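Search this journal Search Advanced
Home Issues Sections About Contact

3. Materials and setting

3.1 Table arrangement

The study concerns how adults judge whether a small table has been laid for one person, and which items carry that judgment. All settings were built on the same black cloth. A single woven placemat in white and light gray marked the place, and it was the only boundary given. Participants were not told that items had to stay inside it. The placemat was set at a slight angle to the table, as pilot work had shown that a mat squared to the edge led participants to line up every other item with it.

The base setting consisted of a small beige plate with a raised rim, a toy pastry with white icing stripes, a knife and a fork with orange-brown braided handles, and a yellow box in the style of a butter or cheese package. Items were drawn from the Olura play-food collection and from the Tronda tableware group, which we had used in earlier work on sorting. Figure 2 gives the base setting. 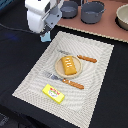 The choice of a pastry that covers much of the plate was deliberate. In the pilot, food items that left most of the plate bare were often moved by participants before they touched anything else, and the first move was then hard to interpret. A larger item tended to stay where it was, and the utensils became the first objects handled. The pastry also has a clear long axis, so its direction could be coded against the plate and the mat.

Figure 2. Base setting with plate, pastry, knife, fork and yellow box on the woven placemat.

Knife and fork positions were coded by the direction of the handle and by the side of the plate on which the larger part of the utensil lay. A utensil touching the rim was coded as belonging to the plate – a rule taken over unchanged from the Kuruc scheme. The yellow box was coded only as on or off the placemat.

3.2 Drinkware and color

Drinkware was treated separately. A tapered form can be read as a cup or as a bottle depending on the angle of view, and coders disagreed on the label more often than on the position. We therefore coded these items by color and surface marking alone. The orange item carries three white bars on its front, which grow shorter and thinner from top to bottom, and it was entered as "orange, barred" in all tables.

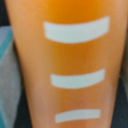
Department of Household and Consumer Studies

The bars gave coders a usable reference for rotation. When all three faced the participant, the item was scored as front-facing; any other position was scored as turned. Glare on the curved sides made color a weaker cue than expected, and coders were asked to ignore differences between the paler and deeper areas of orange.

3.3 Coding

A total of 400 settings were coded using the Nendis sheet. Of these, 259 were judged complete by both coders, and 4 were set aside for missing entries. The remaining settings went to a third coder, whose decision was final. Agreement on utensil direction was higher than agreement on side, mainly in settings where the knife crossed behind the plate – these are reported separately in Section 4.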